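Tedside Robotics Club
Minutes of the manipulation project meeting, 26 December 2025

1. Minutes of the previous meeting
Accepted with one correction. The gripper firmware item should have read "rolled back" and not "updated." The older version is still on the arm.

2. Status of the data set
The club has 614 recorded runs on the shared drive. Of these, 296 have been reviewed and labeled. The rest have no labels and should not be used for training yet. The review sheet has been changed so that a run can be marked "unclear" as well as "success" or "failure." Members who reviewed runs before the change do not need to go back over them.

File names are still inconsistent. Runs recorded on the Erby laptop use the local clock, and runs recorded on the bench computer do not. The data group will write a rename script and test it on a copy of the drive first.

3. Wrist camera and the perforated panel
The main technical item. The perforated panel task was added to the project because the depth estimate had only been tested on plain surfaces. The vision group reported that the estimate on the panel is unstable wherever the holes change from dark to bright. Dark holes are found reliably by the blob detector. Bright holes spread into the surface around them, and neighboring holes are sometimes merged into one blob. Reflective material near the fingertips causes a second type of error, in which a highlight is accepted as a hole. 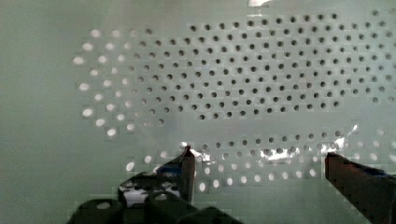

Item 3. Wrist camera view of the panel, with the fingers open at the lower band of holes and shiny foil-like material between them.

Three changes were discussed.

Fixed exposure. Automatic exposure is on at present, and the threshold is tuned for whatever value it settles on. Fixing it would make runs comparable. It was agreed to try a short exposure first and accept a darker picture.

Shape filter. A blob would be rejected if it is too long for its width. This should remove most streaks but will not help with small round highlights. Agreed as a low-cost step.

Grid model. The holes are in staggered rows, so their positions could be predicted once a few of them are found. Several members favored this. The objection was that the plain strip between the upper and lower groups would need its own handling, and that the code would then work on this panel only. Deferred.

The compression setting on the camera stream was also raised. Block artifacts show up along the edges of the fingers and around the brightest holes – both are places where the detector needs a clean edge. The vision group will record the same motion at two quality settings and compare the detections. If the higher setting slows the control loop, the present one stays.

4. Gripper
The finger calibration drifts over a long session. The hardware group measured the opening at the start and end of one session and found a difference large enough to matter for thin objects. The zero position will now be reset every 19 runs and the reset entered in the log. The spare finger set ordered through Sellent has not arrived.

5. February competition
Registration for the Aitken Student Challenge is complete. The club has 2 entries, one in sorting and one in surface inspection. The inspection entry depends on item 3. If the detector is not stable by the next meeting, it will fall back to the plain surface routine, which the rules allow at a reduced score. The technical report for each entry is still to be drafted.

6. Actions
Data group – rename script, tested on a copy.
Vision group – fixed exposure test, shape filter, stream quality comparison.
Hardware group – reset log sheet at the bench; query to Sellent on the spare fingers.
Entry leads – outline of each technical report.

7. Other business
The bench computer is almost out of disk space. Raw video already copied to the shared drive may be deleted from it after the checksums are compared.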